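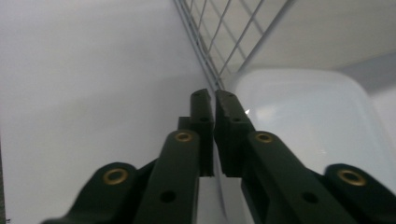
Start with the drawer you hate most, she told me before I had my coat off, and do it before lunch, while you still have some fight in you. I had driven out to Pevley for a talk on putting a household in order, and I suppose it had already begun!

She has been doing this for 16 years, first for relatives and then, one chilly February, for a neighbor who was moving out of a big old place on Drindari Street and had no idea where to begin. "I went over for an hour," she said, laughing, "and I came home three days later with a sore back and a casserole dish I still use."

We talked for a good long while about kitchens, which are her great love (closets she can take or leave). People will part with a sofa more easily than a chipped mug, she finds, and she never pushes. "I just ask where it's going to live. If they can tell me, fine, it stays."

Her own weak spot is jars. She once counted 172 of them on the cellar shelves, washed and waiting for jam, and managed to give away 15. "I was very proud of myself," she said, "and then the plums came in and I wanted every one of them back." She was pouring more coffee by then, and we got onto the question of lids.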